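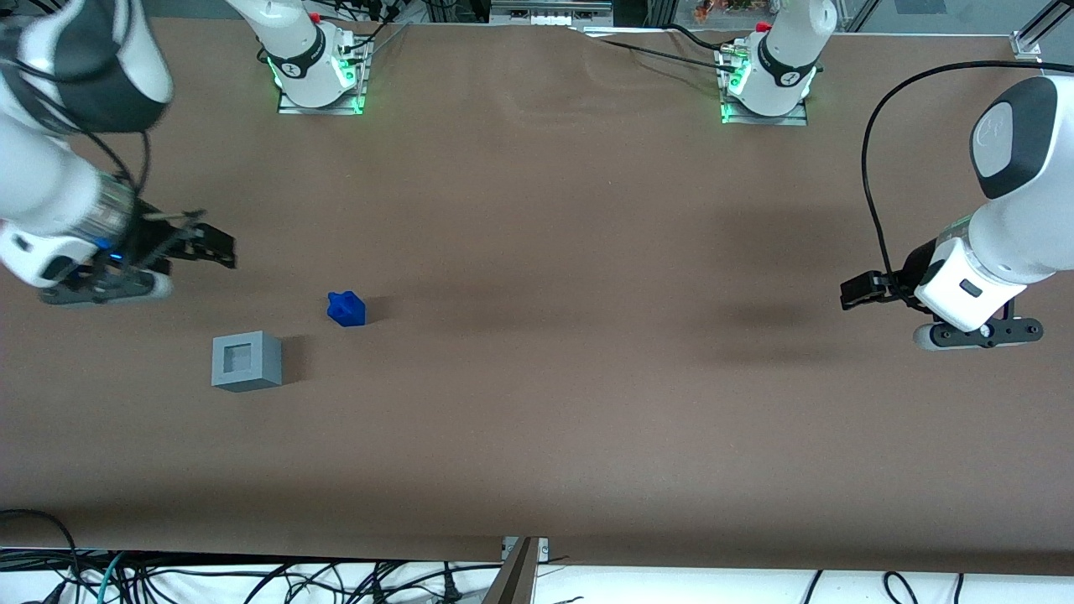
Clenell ロール紙カッター(卓上型)を17か月使ったレビュー

製本と、たまに革の染色をする人間のレビューです。作業台に茶色いロール紙を敷いて使っていて、その紙を切るための道具としてClenellの卓上型カッターを買いました。店舗の包装用として売られている製品なので、趣味の作業場で使った感想はあまり見かけません。包装の使い勝手についてはほとんど書けませんが、敷き紙、型紙、下書き用の紙を切る道具としてなら、それなりに使い込んだと思います。

購入先はNosvilleの通販です。本体は自費で買っています。紙はKravetsとWasarの両方を試したので、後半にそちらの感想も書きます。

買う前の状況

以前は新聞紙を敷いていました。糊を使う作業では新聞紙で足りるのですが、白い見返し紙を扱うときにインクが移ることがあり、何度か本文まで汚しました。カッティングマットを敷きっぱなしにしていた時期もあります。マットは糊がこびりつくとはがすのに時間がかかり、はがした跡がざらついて、次に置いた布クロスの表面を傷めました。

それで無地のクラフト紙をロールで買い、床に転がして定規とカッターで切っていました。これが面倒でした。ロールは勝手に転がりますし、床にひざをついて切るので、まっすぐ切れたかどうかは立ち上がってからでないとわかりません。斜めに切れた紙を台に敷くと、片側だけ余って垂れます。余りをまたはさみで切る。作業を始める前にこれをやると、それだけで気分が落ちます。

Rawan Najjarさんの製本教室に通っていたとき、教室の隅にこの型のカッターが置いてありました。生徒が入れ替わるたびに紙を引いて、押さえて、ちぎって、台に敷き直す。その動作が早かったので、型番を控えさせてもらいました。教室のものはだいぶ古く、塗装もところどころはげていましたが、普通に切れていました。

本体のつくり

金属のフレームにロールを通す軸があり、手前に刃のついた押さえバーが載っている、昔からある形です。押さえバーはバネで紙に軽く当たっていて、紙を引き出し、斜め上に引くと刃に沿って切れます。刃は細かいギザギザのあるタイプで、カッターナイフのような鋭い刃ではありません。指で軽く触れたくらいでは切れませんが、勢いよく当てれば傷になると思います。

軸は片側の受けから持ち上げて外します。工具は要りません。軸の両端に紙管を固定するコーンがついていて、これを紙管の内側に押し込んで使います。コーンの固定はつまみねじです。このねじの頭が小さく、糊のついた手では回しにくい。紙を替えるときは先に手を洗うようにしています。

塗装は濃いグレーの粉体塗装で、仕上げはきれいでした。溶接の跡が一か所だけ盛り上がっていますが、下側なので使っていて気になることはありません。角は丸めてあります。底のゴム足は接着剤で貼ってあるだけで、冬にひとつ取れました。瞬間接着剤で貼り直してからは問題ありません。

重さはあります。棚の上から下ろすのはつらいので、置き場所を決めてから買ったほうがいいです。逆に、この重さのおかげで紙を引いても本体がほとんど動きません。軽いプラスチック製のものを店頭で触ったことがありますが、引くと本体ごと手前に来てしまい、片手で押さえないと切れませんでした。

組み立て

箱から出した時点ではフレームが左右に分かれていて、横棒をボルトで留める必要があります。六角レンチは付属していました。説明書は図だけで、文字はほとんどありません。図の中で横棒の上下がわかりにくく、一度逆につけてしまいました。逆につけると押さえバーの腕が横棒に当たって下まで降りないので、そこで気づきます。横棒の穴が片寄っているほうを下にするのが正解です。

ボルトは最初から本締めにしないで、軸を載せてみて水平を見てから締めるのがよかったです。私は先に全部締めてしまい、軸が少し傾いて、紙が片側に寄っていきました。ゆるめて締め直したら直りました。

切れ味

クラフト紙はよく切れます。コツは、引き出した紙の片端を持って、斜め上へ一息に引くことです。両手で真ん中を持って真上に引くと、切り口が波打ちます。最初のうちは半分くらい失敗しましたが、慣れるとほぼまっすぐになります。教室で見ていた動作がそのまま答えだったので、私は覚えるのが早いほうだったと思います。

切り口はギザギザです。敷き紙なら何の問題もありませんが、作品の一部として使う紙には向きません。型紙を取るときは、カッターで大まかに切ったあと、定規を当てて必要な寸法に断ち直しています。

薄い紙は苦手です。練習用に薄葉紙のロールを通してみたところ、押さえバーの圧が足りず、紙が刃の上で滑って途中から裂けました。バネの強さを調整する機構はないので、どうしようもありません。輪ゴムを腕にかけて圧を足してみましたが、今度は引き出すときに紙が破れました。薄い紙が主な用途の人は、別の製品を探したほうがいいと思います。

厚いほうは、ボール紙の手前くらいの厚みまで試しました。切れることは切れます。ただ力が要りますし、切り終わりの端がめくれて少し毛羽立ちます。厚い紙はロールの巻きぐせも強いので、切ったあとに平らにする手間のほうが大きかったです。

幅の話

私のものは幅49センチの紙まで使えるサイズです。作業台の奥行きに対して少し足りないので、紙を横向きに敷いて、手前と奥で重ねています。もう一段大きいサイズも売られていて、そちらなら一枚で足ります。買うときに迷って、置き場所の都合で小さいほうにしました。

今から買うなら大きいほうにすると思います。重ねて敷くと継ぎ目に糊が入り込み、乾いたあとに紙どうしがくっつきます。はがして捨てるだけなので実害は小さいものの、継ぎ目の段差の上で筆記具を使うと線がずれます。マスキングテープで継ぎ目をふさぐ手もありますが、毎回それをやるなら最初から幅の広い紙にしたほうが早いです。

紙の幅が本体の幅より狭い場合は、コーンの位置をずらして中央に寄せれば使えます。寄せ方がいいかげんだと、やはり紙が斜めに出てきます。私は軸に油性ペンで印をつけました。

敷き紙としての使い方

台に敷くときは、奥の端を先にテープで留めて、手前に向かって手のひらでならします。手前は少し長めに切って、台の縁から垂らしておきます。垂らした部分を縁に沿って折っておくと、腕でこすってもずれにくくなります。きちんと平らにしようとして四辺すべてをテープで留めていたこともありましたが、湿度で紙が伸びたときに真ん中が浮いてしまうので、今は奥だけ留めています。

しわは完全には取れません。ロールの芯に近づくほど巻きぐせが強くなり、終わりのほうは敷いても端が跳ね上がります。前の晩に台に広げて、重しを置いておくとだいぶ落ち着きます。アイロンをかけてみたこともあります。効果はありましたが、敷き紙にそこまでするのはばかばかしくなってやめました。

製本では、紙に直接しるしを書き込めるのが便利です。背幅、溝の位置、折丁の順番などをその場で鉛筆で書いておきます。作業が終わったら必要なところだけ切り取ってノートにはさみます。新聞紙のときは字に埋もれて見えなかったので、無地というだけでずいぶん違いました。

糊を引くときは、敷き紙の上にさらに小さく切った紙を置き、その上で塗ります。塗り終わったら小さい紙だけ捨てます。この小さい紙を何枚も使うので、手元ですぐ切れるのはありがたいです。以前は古い広告を切ってためていましたが、ためるための箱が要らなくなりました。

染色のときは、クラフト紙だけでは染料が下に抜けます。ビニールシートを敷いた上にクラフト紙を重ねています。紙が余分な染料を吸ってくれるので、革の裏に染みが回りにくくなりました。濡れた紙はすぐに破れるので、革を動かすたびに紙も替えるつもりでいたほうがいいです。

二月に台の上で大判の帙を作ったときは、紙の消費が急に増えました。芯材を切り、布を貼り、裏打ちをして、工程ごとに敷き替えたので、ロールの減りが目に見えてわかりました。こういう作業のときだけは、紙をけちらないと決めています。一度けちって敷き替えずに進め、乾ききっていない糊が表の布についてしまいました。濃紺の布だったので、拭いても跡が光って残っています。

紙の比較 Kravets

最初に買ったのがKravetsのクラフト紙です。片面に少し光沢があり、もう片面はざらっとしています。色は明るめの茶色です。光沢面を上にすると糊がしみ込むまでに少し時間があるので、ついたらすぐ拭けば跡が薄くてすみます。鉛筆ののりは光沢面だとやや悪く、2Bくらいの柔らかさが欲しくなります。

においはほとんどありません。紙管がしっかりしていて、コーンを強く押し込んでもつぶれませんでした。巻きも均一で、最後まで引き出しの重さが変わりません。値段はWasarより高めです。

気になったのは、巻き終わりの糊です。芯に紙が強く貼りつけてあって、最後のひと巻きがきれいにはがれません。無理に引くと軸ごと持ち上がります。最後が近づいたら手で回して、残りをはさみで切り取るようにしています。

紙の比較 Wasar

次に買ったのがWasarです。両面ともざらついた手ざわりで、色は濃いめ。鉛筆もペンもよくのります。厚みは少し薄く感じますが、敷いて使うぶんには差がわかりませんでした。吸いがいいので、染色の下敷きにはこちらのほうが合います。

欠点は紙粉です。切ったときに刃のまわりに細かい粉が落ちます。黒い布を扱う前には、敷いたあとに一度乾いた刷毛で払っています。もうひとつ、紙管が弱い。つまみねじを締めすぎて端がつぶれ、そこから回転が渋くなったことがありました。ゆるめて手で形を直したら使えましたが、Kravetsでは起きなかったことです。

今は2本を使い分けています。普段の製本がKravets、染色と下書きがWasarです。ロールの入れ替えは慣れればすぐですが、つまみねじのことがあるので、なるべく続けて同じ作業をするように予定を組んでいます。

手入れ

刃の手入れは乾いた布で拭くだけです。糊が刃についたまま乾くと、その部分だけ紙が引っかかります。水を含ませた綿棒で溶かして取り、すぐ乾拭きします。濡れたまま放っておいたときに、刃の端に点のような錆が出ました。細かい耐水ペーパーで軽くこすって落としてあります。

押さえバーの腕の付け根は、買って半年を過ぎたころから、きしむ音がするようになりました。ミシン油を一滴さして、余りをよく拭いたら止まりました。油が紙につくと困るので、さしたあとはしばらく捨て紙を引いて様子を見ました。

刃は交換できるようになっています。替え刃はNosvilleのページに載っていますが、在庫切れの表示になっていることが多いです。今のところ交換が必要なほど鈍ってはいません。先に買っておくべきか考えながら、まだ買っていません。

購入店の対応

Nosvilleの梱包は丁寧でした。ただ、最初に届いたもののコーンが片方だけサイズ違いで、紙管に入りませんでした。写真を添えて連絡したところ、正しいコーンだけが別便で送られてきました。返送は不要とのことでした。返事は早かったものの、部品が届くまでは本体が使えず、その間は結局また床で紙を切っていました。

サイズ違いのコーンは捨てずに持っています。太い紙管のロールを買ったときに使えるかもしれないと思ったのですが、今のところそういうロールに当たっていません。

気に入らない点

つまみねじが小さいことは先に書いたとおりです。ほかには、残量がわかりにくいこと。横から見ればロールの太さでだいたい見当はつきますが、壁際に置いているので、のぞき込まないと見えません。大きな作業の途中で紙が終わったことがあり、それからは始める前に確認しています。

引き出した長さを測る目盛りもありません。私は本体の前の台にマスキングテープを貼り、よく使う長さの位置に線を引きました。敷き紙の長さ、糊引き用の小さい紙の長さ、型紙用の長さです。テープは汚れたら貼り替えます。これくらいは最初から付けておいてほしいところですが、包装用の道具だと思えば仕方がないのかもしれません。

それから、紙の先が押さえバーの下に引っ込んでしまうことがあります。切ったあとにロールが少し逆回転すると起きます。軸を指で回して送り出せば出てきますが、手が汚れているときにはやりたくありません。切ったあと、ロールの側面に手の甲を軽く当てて止めるようにしたら減りました。

音は、切る瞬間にバリッと鳴ります。夜の作業では少し気になります。集合住宅の人は、使う枚数を先に切っておくといいと思います。切った紙は丸まるので、平たい箱に入れて上に板を載せておくと、翌日には扱いやすくなっています。

どういう人に合うか

台を頻繁に汚して、そのつど敷き替えたい人には合います。月に一度くらいしか使わないなら、折りたたみのクラフト紙を買ってはさみで切るほうが場所を取りません。子どもの工作用に考えている人もいるかもしれませんが、刃がむき出しなので、手の届かない高さに置ける場合だけにしたほうがいいです。

本体の値段は、趣味の道具としては少し高く感じました。紙の値段は使い方しだいです。私は敷き紙として使ったあと、きれいな部分を切り取って荷物の詰め物に回しています。染料や糊のついたところは捨てます。

評価

星をつけるなら四つです。切れ味と安定感には満足しています。減らした分は、つまみねじと、組み立て図のわかりにくさと、コーンの入れ間違いです。

追記

その後、大きいサイズを使っている人から、軸がたわまないかという質問をもらいました。私のサイズではたわみは感じません。大きいほうは持っていないのでわかりません。新品の重いロールを載せた直後がいちばん負担のかかる状態だと思うので、心配な場合は細めに巻いたロールを選ぶといいかもしれません。

壁掛けにできるかという質問もありました。フレームの裏に穴はありますが、説明書には壁に取り付ける図がありません。私は試していません。

替え刃は、先日見たら在庫ありになっていたので注文しました。届いたら古い刃と並べて切り比べて、違いがあればここに書き足します。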